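Pisharody Mesh Door Panel for Rodent Control – Product Information

Home / Exclusion Products / Doors and Vents / Mesh Door Panel

PRODUCT DESCRIPTION
The Pisharody panel is a woven stainless steel mesh, held in a folded metal edge, which is fixed to the lower part of a door where rats and mice are gnawing or pushing through. It contains no bait, no glue and no active ingredient. The animal meets the mesh, cannot get its teeth behind it, and goes to look for another way. For this reason we ask every customer to read also the part about gaps, further down, before placing the order. A panel on one door will not help very much if the next door has a space under it that a thumb can go into.

The panel is sold in three heights and can be cut in width with ordinary tin snips. It can stay in place all year and it does not rust in normal outdoor weather. Near the sea we recommend the marine grade, which must be requested when ordering.

WHERE TO USE IT
Wooden doors of feed rooms, grain stores, garages, garden sheds, bakery back doors, school kitchens, poultry houses, and roller doors where the rubber at the bottom has been eaten. It can also be fixed around a pipe box or over a low air vent, but then please choose the open weave, so that the air can still pass.

Do not use it on fire doors without asking the person who is responsible for the building. Drilling into a fire door can take away its rating, and this is not something we can judge from our office.

WHERE IT IS NOT THE RIGHT PRODUCT
Squirrels in a roof, bats in any place, and birds on ledges. For squirrels you need a heavier welded mesh. For bats you need advice first, and in many places a permit also. We receive many calls about snakes. The panel will stop a snake only if the bottom brush is fitted as well, and we make no promise on it.

SIZES AND ORDER CODES
KD-57: panel height 57 mm, for the bottom rail of small shed doors
KD-101: panel height 101 mm, for most house and garage doors
KD-188: panel height 188 mm, for barns, feed rooms and any door where gnawing marks are already higher than your hand
All heights come in a standard length of one meter. Longer doors are done with two pieces, overlapped by two fingers and screwed through both layers.
Screws, washers and one tube of sealant are in the box. The bottom brush is ordered separately.

HOW TO CHOOSE THE HEIGHT
Look at the door from the outside and find the highest gnawing mark. Take the panel which is at least double that height. Young rats start at the corner, close to the ground, but an adult which stands on its back legs can reach much higher than people expect. If there is a step, a pile of firewood or a trash can beside the door, measure from the top of that thing and not from the ground. When you are between two sizes, take the taller one. The difference in price is small, and a second visit with the drill is annoying for everybody.

BEFORE YOU INSTALL
Close the inside of the building first. If rats are already living inside, a sealed door will keep them inside, and they will gnaw from the other direction with more energy. Put traps for several nights and check them each morning. Only when the traps stay empty and you see no new droppings should the door be closed with the panel.

Clean the lower part of the door with soap and water and let it dry well. Rats follow their own smell along walls and doors – a greasy dark line near the ground is a typical sign – and washing that line away is half of the work. Wear gloves and a mask when you clean up droppings. Do not sweep them dry. Spray them first with a household disinfectant, wait some minutes, and pick everything up with paper towels.

The green T-shirt on the white table.
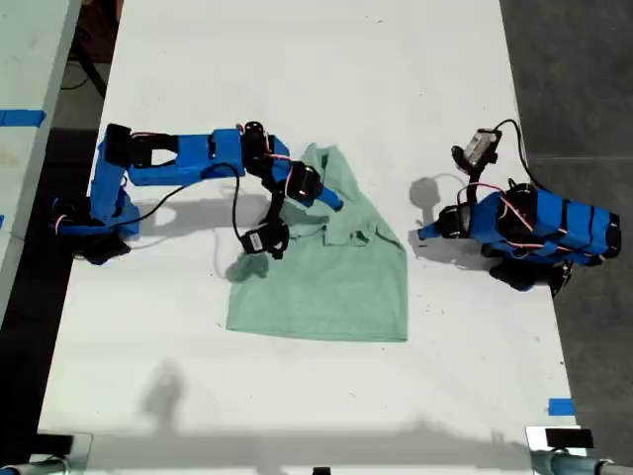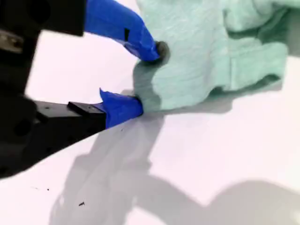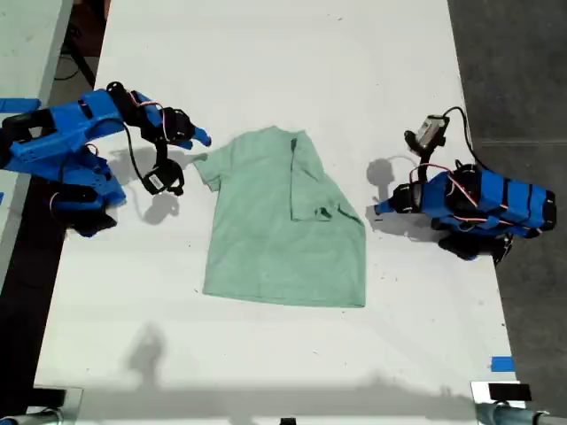 INSTALLATION
1. Hold the panel against the door with the folded edge at the bottom. It must come down as near to the floor as possible while the door still swings freely.
2. Mark the width with a pencil and cut with tin snips. The cut wires are very sharp. Fold the cut side back by one finger width and press it flat with pliers.
3. Run a thin line of the sealant along the top edge, on the back side. This stops water from standing between the mesh and the wood.
4. Put the first screw in the middle and then work toward both ends. One screw for each hand width is enough on solid wood. On old or soft wood put them closer.
5. Fit the brush, if you have ordered it, over the folded edge so that the hairs just touch the floor. When the hairs are bent hard, the brush wears out in one season.
6. Open and close the door several times. If it scratches the floor at any point, loosen the screws on that side and lift the panel a little.

On metal doors use self-drilling screws, which we can send in place of the wood screws at no extra cost. Please write "metal door" in the order comments. On roller doors the panel must be fixed to the lowest slat only, otherwise the door will not roll.

ABOUT GAPS
A mouse needs only a hole as wide as a pencil. A young rat needs a hole as wide as a thumb. Walk around the building with a flashlight when it is getting dark, and let a second person stand inside with the lights on. Every place where the light comes through near the ground should be written down. Usual places are the corners of the door frame, the hole for the garden hose pipe, the place where a cable enters, and broken bricks behind a downspout.

Small holes can be packed with our stainless steel wool and closed with mortar. Expanding foam alone does not stop rodents. They pull it out in pieces and use it for the nest.

CARE
Brush off mud and leaves two times a year, for example in April and again before winter. Look at the screws at the same time. If the wood behind the panel has become dark and soft, take the panel down, repair the wood and fix it again with the same mesh. The mesh itself needs no paint. If you want to paint it for the appearance, use a metal primer first, and know that the open weave will partly close.

SAFETY
The product has no poison and is suitable in places with children, dogs, cats and chickens, after it is correctly fixed and the cut sides are folded. Before that it is a sharp object. Keep the offcuts in a closed can and do not leave them in the grass where animals are walking.

WHAT CUSTOMERS ASK US

Will rats bend the mesh?
We have not had a panel returned for this reason. We have had panels returned where the screws were too far apart and the mesh was pushed away from the wood between them. Follow the distance in step 4.

Can I use it together with bait?
Yes, but put the bait in locked boxes and outside, away from the door. Bait near the door brings more animals to the door.

Can the panel be fixed on the inside of the door?
It is possible, but then the wood on the outside will continue to be eaten until they come to the mesh. Outside is better. In rented buildings where the owner does not allow screws outside, some customers do it from inside and accept this.

Does it make noise?
With the brush there is a soft sound when the door moves. Without the brush there is none, unless the panel is loose.

FROM A CUSTOMER
"We keep feed for the goats at the Kistham yard and had to change the door two times. I fitted KD-188 on the third door and also closed the pipe hole as was told to me on the phone. Since the winter there are no new marks. The instruction sheet could have bigger letters." – Nandini Kotian

"Good product, cutting was harder than I was thinking. Buy proper snips." – Gopinath Sundaram

We have since made the letters on the instruction sheet bigger. If your box still contains the old one, write to us and we will mail the new one.

DELIVERY AND RETURNS
Orders are packed at our Cirkcombe warehouse. Pickup is also possible from the counter in Clirton, but please call before, as KD-188 is not always kept there. Uncut panels can be returned in the original box within the period written on your invoice. Cut panels cannot be returned. If a panel arrives with a bent edge, do not try to straighten it, but send us a short message with your order number.

For larger buildings, or for an order of more than 200 panels, please speak with Bindu Sastry in the trade department before you order on the website, because the price is calculated differently and the panels can be supplied already cut to your door width. For technical questions about fixing on unusual doors ask for Raghavendra Namboodiri.

RELATED PRODUCTS
Bottom brush, black or brown hair
Stainless steel wool, small and large roll
Open weave vent cover
Self-drilling screws for metal doors
Locked bait box (empty, without bait)

Page last checked by Lakshmi Mudaliar, 19 Sep 2025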